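I sent off my first job application in eleven years this February, and I've been meaning to write about it ever since, mostly so that the next person who hesitates over one of these postings has some company. The job is assistant instructor at the Gruneck horticulture college, up past Beltar. There are 4 posts open, and the notice ran to so many pages that I printed it and read it in the bath.

My friend Samah Zaki went through the same thing at Plivell, and she told me to start with the certificates. She was right, bless her! Mine were in three different folders (one of them at my mother's), and the fee was 70, payable only by bank draft, so that was a whole morning gone too.
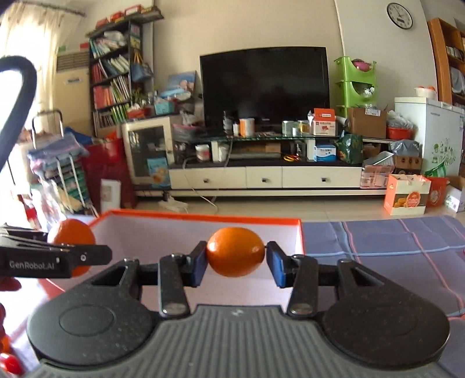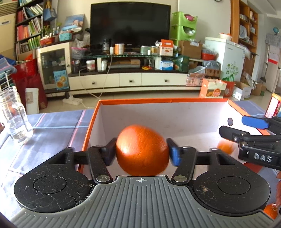
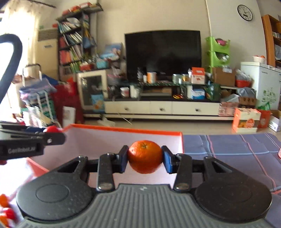 The part that really slowed me down was the statement of interest. They want up to 3,000 characters on what you'd teach in your first term, and I must have written it five times over at the kitchen table, with a pot of tea going cold each time. In the end I wrote about fruit, and how I'd start a class with something as plain as an orange, with that dimpled peel and the tiny dark stem spot on top, and let the students work backward from there to the branch and the roots. Béla Fekete read it for me and crossed out all my adverbs.

I've had a short email back saying my application is number 199. Interviews are in the old Langlois building, and I still need to find out where a person parks.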